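3.2 Does desk layout predict wrist discomfort?

The claim that a tidy desk protects the wrist appears in nearly every office health leaflet, and the evidence behind it is thin. The survey most often repeated in our field, the Ekent questionnaire, asked workers to rate the state of their own desk and the soreness of their own hand on the same page, at the same sitting. People who are in pain tend to grade everything around them harshly. A link between the two answers tells us little about furniture.

Ardeleanu and Uçar tried to get around this by having the desks rated by someone who had never met the worker. Their sample was 314 clerical staff at the Grirau and Filip offices, and the link shrank to almost nothing. It has been argued that their rating scale, with only 4 levels, was too coarse to pick up a real effect. Perhaps. But the same scale had been thought fine enough when it gave the answer people wanted.

We also doubt that "clear desk" means the same thing from one study to the next. Some authors count objects, some measure free surface, and at least two give no definition at all. Under the free-surface rule used here, a pale wooden tabletop like the one in Figure 4 scores by the area left open near the hand, whatever may be going on at the far side of the room.

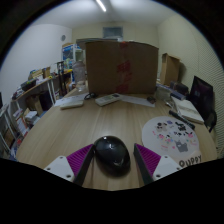 3.3 Follow-up and dropouts

Of the 22 workers at Prerkamow who agreed to change their desk layout in February, 13 were still keeping to it when we returned. The rest had drifted back to their old habits, and most of them could not say when. This is a poor base for any strong claim, and we make none. Those who stayed with the new layout did report less soreness, but they were also the ones who had taken the most interest in the study from the start – a group that might have reported less soreness after nearly any change.

A comparison group given some harmless but pointless task, such as moving a desk lamp, would have helped. We did not have one, and neither did the earlier studies that reported large benefits.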